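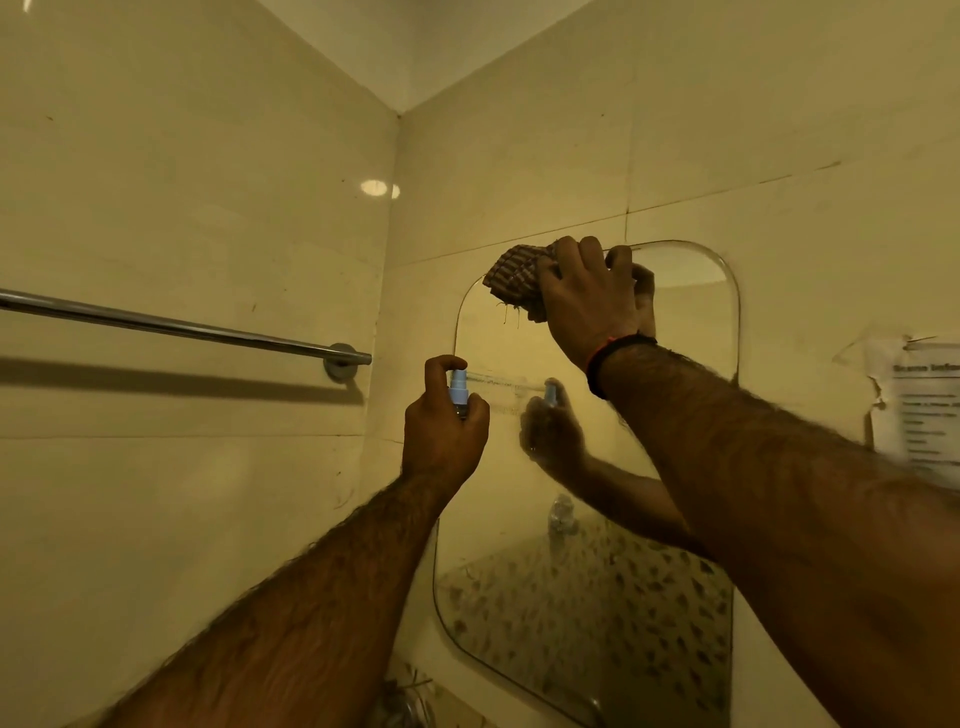 Spray bottle in the left hand, cloth in the right: mirror work at head height.

The Mukura is a two-armed cleaning robot built by Tessier for small tiled bathrooms. Its base and arms arrive calibrated from the factory. The cleaning skills are loaded on site, and at Prustcombe that stage took longer than the mechanical work.

Setup starts with a person doing the job while wearing a head camera. The Prustcombe set runs to 537 clips, most of them short. Each one is cut at a change of grip, tagged by tool and surface, and checked for frames in which either hand leaves the view. Mirror clips need an extra pass. The glass returns a second pair of hands, and the tracker will follow the wrong pair if the reflection is left unmasked.

Small items get their own group of clips. Caps, dishes and folded cloths are handled on low furniture, with the camera pointed almost straight down.
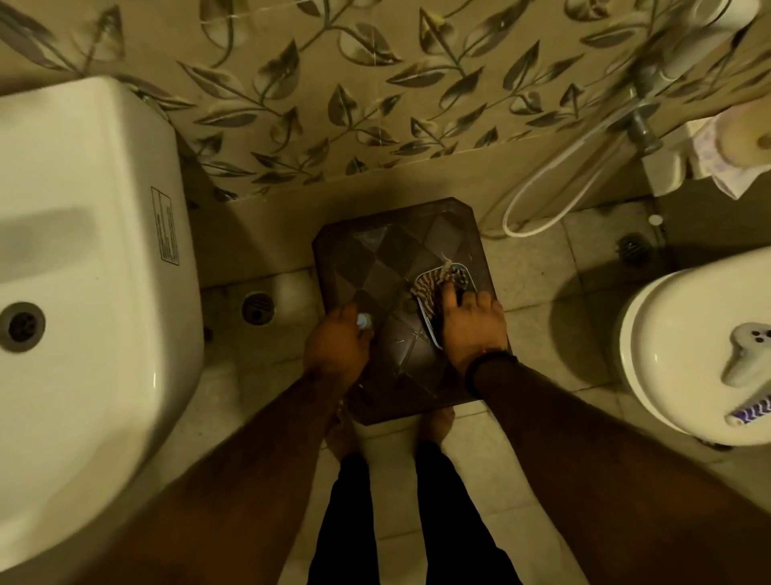 The steep angle hides the wrists less but flattens depth, so the height of each surface is measured by hand and entered in the room file. An error of 5 millimeters is enough to make the gripper close on air.

Pump sprayers are the slowest tool to tune. The finger must press the top while the rest of the hand holds the body of the bottle, and both forces are set separately. Tessier's default grip value of 27 newtons proved too high for slim bottles and was lowered during the first week.
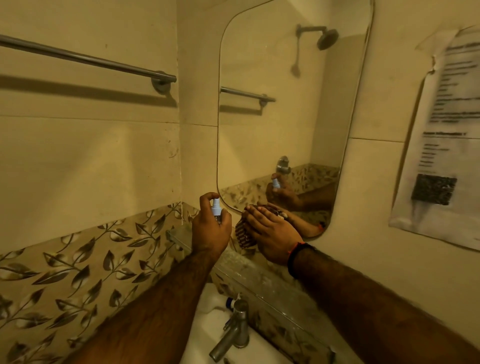 Routine care is light. The finger pads are wiped with plain water after each shift and replaced when the tread wears smooth. The wrist seals are inspected every 8 weeks for cleaner residue, which dries hard and stiffens the joint. After any seal change, the arm is rehomed and the mirror routine is run once at half speed before the robot goes back to work.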